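**Ticket 453-ish (see below, it's a bad joke): Grarano shawl, stitch count wrong at the end of the body**

Opened by: Isla Rakena
Handled by: Morag Lamont, pattern support
Pattern: Grarano, written and charted, PDF
Yarn: Aseo fingering, from the Woldegiorgis shop in Culport
Status: closed, with one crumb left over

**Original message**

> Hi, I've finished the body of Grarano and I should have 453 stitches before the border. I have 451. I've counted with markers, I've counted without markers, and my partner has counted while I left the room. I'm a reasonably experienced knitter and I don't think I've dropped anything. The border repeat obviously doesn't fit. Help? Isla

**Monday, 9:10 am – Morag L.**

Sent the standard reply: check for a missed yarn over near the spine, look for accidental k2togs, make sure the garter tabs at both edges are being counted. It's a good reply. I wrote it, and it fixes most of these tickets before lunch.

**Monday, 9:40 am – Isla**

> Did all that before I wrote to you. No missed yarn overs. The tabs are counted. Two short.

So much for before lunch.

**Monday, 10:15 am – Morag L.**

Asked which version of the PDF she has (the newest one) and whether she worked from the chart or the written rows. Written. She doesn't like charts and says they look like crossword puzzles set by someone with a grudge.

Did the arithmetic while waiting. Cast on 3, increase 4 on every right side row and 2 on every wrong side row, so 6 for each pair. Body is 150 rows, or 75 pairs. 75 times 6 is 450, plus the cast-on makes 453. The pattern's number is right.

Being short by exactly 2 is interesting. Dropping a yarn over costs you 1. Skipping a whole right side row would cost you 4 and make the lace look as if it had hiccups. Two is a wrong side row worked plain. I suggested this to Isla as tactfully as I could.

**Monday, 10:50 am – Isla**

> I suppose it's possible but I tick off every row in pencil. Which row would it be?

Fair question. I asked her to find the edge increases on the wrong side rows (they leave a little purl bump one stitch in from the tab, both sides) and look for a gap in the ladder of bumps. I recommended daylight, and coffee.

**Monday, 1:30 pm – Isla**

> Found it! The gap is at the same height on both edges, a bit past halfway. I put in a lifeline after row 80 and the gap is just under it. So, row 78. And now I've looked at the pattern again and I'd like you to look at row 78 too.

**Monday, 1:45 pm – Morag L.**

Looked at row 78.

Row 76 (WS): K3, kfb, purl to last 4 sts, kfb, k3.
Row 78 (WS): K3, purl to last 3 sts, k3.
Row 80 (WS): K3, kfb, purl to last 4 sts, kfb, k3.

Well. Isla knitted precisely what we told her to. I have apologized to her and withdrawn the remark about working a row plain, which I'd phrased as something that "happens to all of us." It does happen to all of us, if we follow the instructions.

**Monday, 2:20 pm – Morag L., to Chaminda Hettiarachchi (tech editing)**

Chaminda, row 78 in the written version is missing both kfbs. Chart is fine. Was it always like that?

**Monday, 3:05 pm – Chaminda**

> No. It's correct in my edited copy. Row 78 falls right at the page turn in the new layout. My guess is that the line ran over, somebody retyped it shorter to keep it on the page, and that somebody may have been me. I'm checking the other page turns now and I'm not enjoying it.

The other page turns are clean. Chaminda has also compared every written row with the chart, this time out loud, to the cat.

**Monday, 3:30 pm – why didn't we catch this sooner?**

Asked Morag Haldane, who ran the test knit. (Two Morags on one ticket. Please use surnames when replying, we have already had one apology go to the wrong woman.) Her testers worked from the old layout, where row 78 had its increases. Nearly all of them used the chart anyway.

The new layout went out in September. Going by the download log, roughly 3000 people have it. Either they all use the chart, or a good number of shawls out there have been quietly fudged by two stitches in the last row and given to someone's aunt.

**Options sent to Isla**

1. Rip back to the lifeline at row 80, then tink the rest of the way to row 78 and work it with the kfbs. Correct, tidy and awful. Those are long rows.
2. Increase 1 stitch just inside each edge tab on the last wrong side row of the body, on top of the usual kfbs. That brings you to 453 and the border fits. The edge will be a hair tighter at row 78, and blocking should take care of it.

I recommended option 2. Ataahua Ormsby, whose design it is, was asked for a ruling and wrote back that she'd do option 2 herself and deny it afterward.

**Monday, 4:40 pm – Isla**

> Option 2, thank you. I looked at option 1 for a while and it looked at me. Border row 1 is done and the repeat comes out even. Can I have my pencil tick for row 78 back?

Granted.

**Fix**

- Row 78 now reads: K3, kfb, purl to last 4 sts, kfb, k3.
- Stitch counts added to the written rows at row 78 and at the end of the body. Row 78 should leave you with 237.
- Correction posted on the Grarano page, with the option 2 rescue for anyone already past it.
- Buyers get an update notice tonight. Chaminda is writing it. I've asked that it be shorter than his first draft, which had a paragraph on the history of the page turn.

**Still open**

Isla also mentions that the Aseo label gives a different needle size from our pattern. Ours is for shawl gauge and the label's is for socks, so both are right, but she's the second person to ask. Morag Haldane will add a line to the materials section, and I'll move that to its own ticket once she has.
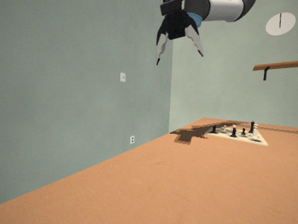
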